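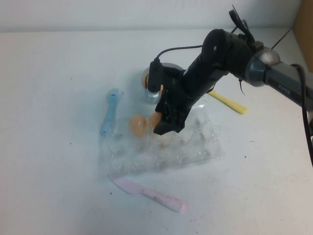

Crumpled plastic bag on a white tabletop

Rules for a made-up language at playtime?

My son is six and speaks "Zosava" for most of the afternoon. It has 31 words, which he keeps on a list, and he changes two or three of them daily. If I use an old word, the game stops and he gets upset. Should I ask him to fix the vocabulary, or go along with it?
Fulgencio Figueroa

Go along with it. Changing the words is part of the play at that age. Have him date the list - then an old word is only out of date and you can look up the new one. We limited changes to breakfast time. Ours was called Hinura and lasted until February.
Toshiko Takagi

Mine did this with numbers, not words. Ask him what the plural is.
Eklund

Same problem here with a three-year-old, no list. Following.
Lidham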